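Wed 8 September

Folding the dark washing has become my evening job this week. I do it on a white board laid over the wooden table — black cloth on a dark surface is hopeless after tea, and I can never find the edges. Long pieces go lengthwise. I take hold of both top corners first and sort out the creases from there.

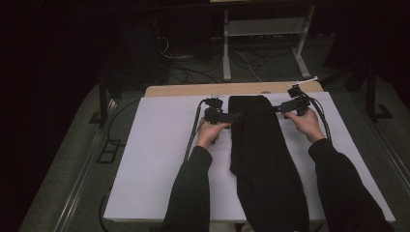
Lleucu Prothero, who I lodged with in Bullow, folded everything in thirds and wouldn't hear of halves. I still do thirds for anything soft. Halves slide off the pile.

My shelf holds 12 folded things before it starts to lean, so the winter blacks go in a bag until December. I tried hanging them for a while and the shoulders went out of shape.

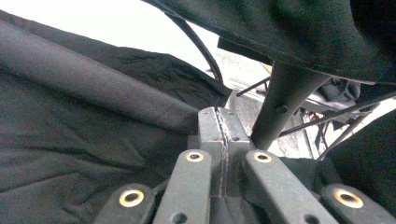
Tomorrow is towels, which I don't mind. After that there's only the ironing left, and most of that can wait until I'm back from Tutby.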